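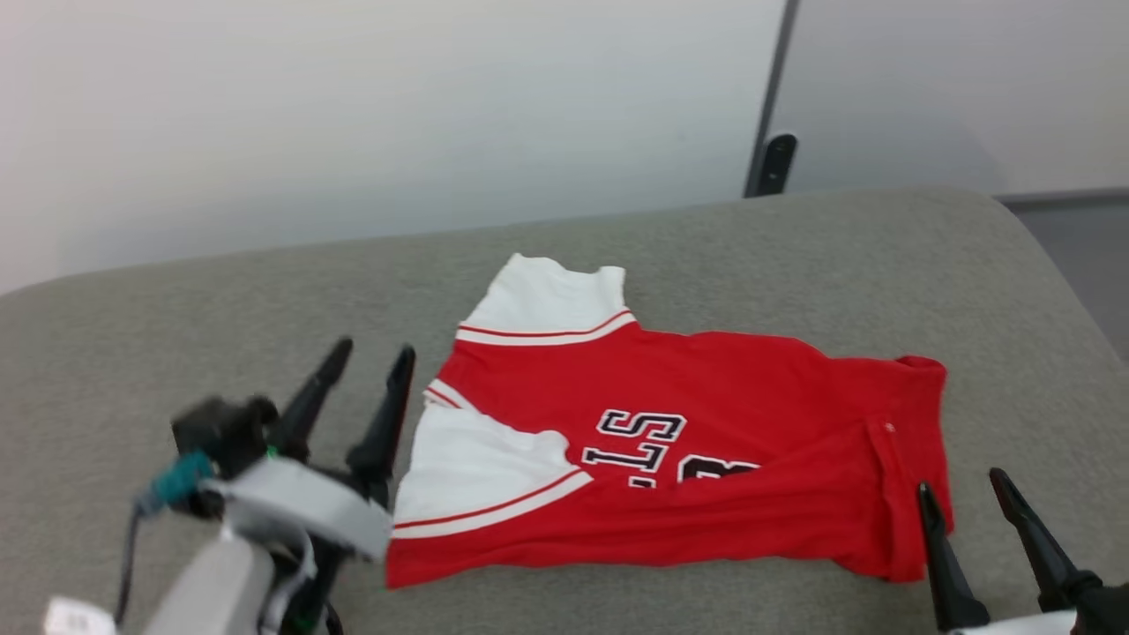
*Red and white jersey with block lettering.*

# Trosteo (the film): questions we keep getting

Last edited August 23, 2020

**Who is the villain, then?**
Ait Ali, the harbour surveyor. The posters push Kasirden as the big threat, but he has 12 lines and spends most of them on the phone. Make of that what you will.

**Does Ait Ali really die at the end?**
He goes off the pier and we never see a body. I've watched it 2 times and I don't buy it. The script wants the door left open for a sequel, and it's not subtle.

**Is he Sikero's father?**
The film hints at it twice – the ring, and the line about "my mother's kitchen". Neither proves anything. Iman Hajji, who edits our character pages, thinks it's settled. I don't, so the page says "possibly" and will stay that way until someone finds better evidence.

**What are his powers supposed to be?**
He hears thoughts, except when the plot needs him not to. In the warehouse he can't pick up one man hiding behind a crate. The usual fan answer is that the salt water blocks him. There's no salt water in the warehouse.

**Is there a longer cut?**
So people say. Sutrisno Nasution has been collecting the claims and each one leads back to the same forum post, which gives no source. Please don't add "deleted scenes" to the wiki on the strength of it.

**Will there be a sequel?**
There's talk of an announcement in September. There was talk last year too.

**Can I edit the Ait Ali page?**
Yes, if you have an account. Give the scene you're relying on, and keep theories on the talk page.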